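Futis 2449 Work Trousers, Cotton Twill

Item 2449
Maker: Futis, Brornau
Sold by: Haverford Workwear Supply
Last revised June 2020

The 2449 is a straight-leg work trouser for shop, stockroom and light maintenance use. It replaces the earlier flat-front model and keeps the same waist and inseam chart, so existing size records can be carried over. The main changes are a heavier pocket lining, a wider belt loop and a double row of stitching at the seat seam.

Fabric

Shell: 100% cotton, right-hand twill, piece dyed.
Pocket lining: cotton and polyester blend, plain weave.
Thread: polyester core with cotton wrap.
Finish: pre-shrunk. No stain or water repellent is applied.

The twill is woven at the Prirnberg mill and cut and sewn in Brornau. Shade may vary slightly between dye lots. Customers who issue matching sets should order all pieces at one time and ask for a single lot on the order form. Lot numbers are printed on the inside label, under the size.

Colors

Dark brown, navy, charcoal. Khaki was dropped in May and will not be restocked. Dark brown is dyed to the same standard as the Futis work jacket, but the jacket is a heavier cloth and the two will fade at different rates. 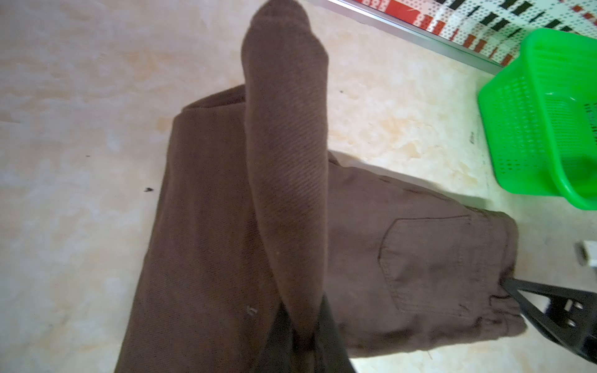

Sizing

Waist sizes are actual garment measurements taken flat with the button closed. They do not include vanity allowance. A customer who wears a 34 in most casual brands may need a 35 in this trouser. Odd waist sizes are stocked in regular inseam only.

The rise is medium. Leg width is the same from knee to hem, so the trouser can be shortened without changing the shape of the leg. Unhemmed lengths are available on request and cannot be returned once cut.

After the first wash, expect up to 2 percent shrinkage in length and less in the waist. Tumble drying on high heat will exceed this figure.

Construction

Zip fly, brass, with metal shank button.
Two front slant pockets, two rear patch pockets.
Seven belt loops, bar tacked top and bottom.
Felled inseam and seat seam.
Hem turned twice and lockstitched.

The rear pockets have no flaps. A version with a tool pocket on the right leg is listed separately and uses a different size chart.

Care

Wash dark colors separately for the first two cycles. Machine wash warm, inside out. Do not use chlorine bleach. Dry on low or hang by the hems. Iron on the cotton setting while slightly damp. Industrial laundering is allowed, but the shank button should be checked for looseness at each inspection.

Ordering

Sold singly or by the case. Cases are packed in one color and one waist size; inseams may be mixed. Unworn trousers with tags attached can be exchanged for another size. Hemming is charged per pair and adds two working days to the ship date.

Replacement buttons and zippers are listed under Parts and Notions.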